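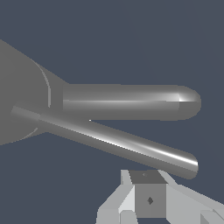

Figure 1. Close view of the gripper in the simulation window, with the small cube below the fingers.

Documentation > Twal Simulation Suite > Set-up Guide > Section 4: Checking a Grasp Policy in Simulation

4.1 Purpose

This section sets out the procedure for loading a trained control policy into Twal and reviewing its behavior before release to hardware. It applies to all two-finger tasks in the Prikance task library. Operators must have completed Section 3 (Licensing and Workspace Set-up).

4.2 Before You Begin

Confirm that the following are in place:

- A Twal workspace with write permission.
- A policy file exported from the Olano trainer. Files exported by earlier trainers must be converted first.
- The task library, installed in the same workspace.

CAUTION: Do not connect the workspace to a live controller during this procedure. Commands issued in the review window are passed to any controller that is attached.

4.3 Loading the Scene

1. Open the workspace and select Scenes.
2. Select the task to be reviewed. The gripper model and the task object load together.
3. Set the camera to Close for object tasks such as the cube, or to Wide for fixture tasks such as the faucet.
4. Select Reset. The arm returns to its start pose.
5. Check that the object rests on its support and does not drift. If it drifts, reduce the physics time step by one level and repeat step 4.

Note: Background color is a display setting. It has no effect on policies that read joint and object state. Policies that read camera images must be reviewed with the same background used in training.

4.4 Running the Policy

1. Select Policy, then Load, and choose the exported file.
2. Set the number of trials to 50. Smaller sets may be used for a first look but are not accepted for release.
3. Set the random seed to 7 so that results can be compared between reviewers.
4. Select Run. Do not change the camera while trials are in progress.
5. When the run ends, select Export Log and save the file to the review folder.

A trial is recorded as failed if the fingers pass through the object, if the object leaves the work area, or if the goal state is not reached within the time limit. A run with more than four failed trials is returned to the trainer.

4.5 Reviewing Contact

The log reports contact as a force value for each finger. Numbers alone are not sufficient for handle tasks, and the reviewer is required to pause the replay and look at the point of contact.

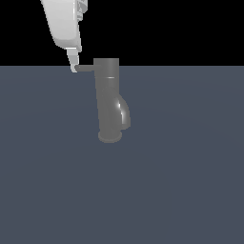 Figure 2. Faucet task, Wide camera. The fingertip is at the far end of the lever handle.

1. Open the log in Replay and move to the first contact event.
2. Compare the position of the fingertip with the contact point listed in the log. The two should agree within 2 mm.
3. If they do not agree, open Model, then Collision Shapes, and rebuild the shape for the handle.
4. Run the full set of trials again. Partial results may not be combined.

CAUTION: Rebuilding collision shapes overwrites the stored version. Save a copy of the scene before step 3.

Reader Comments (3)

gerkton_lab2: Step 3 in 4.5 fails for us with "shape locked." Is there a setting for this?

Documentation Team: Please close Replay before opening Model. The scene is locked while a log is open. A note will be added in the November revision.

mpk_sim: Could the seed be stored with the log? We had two reviewers disagree for a whole afternoon and one of them had left it blank.

Related Topics

Section 3: Licensing and Workspace Set-up
Section 5: Release to Hardware
Converting Older Policy Files
Display Settings and Camera Presets
Twal Log Format Reference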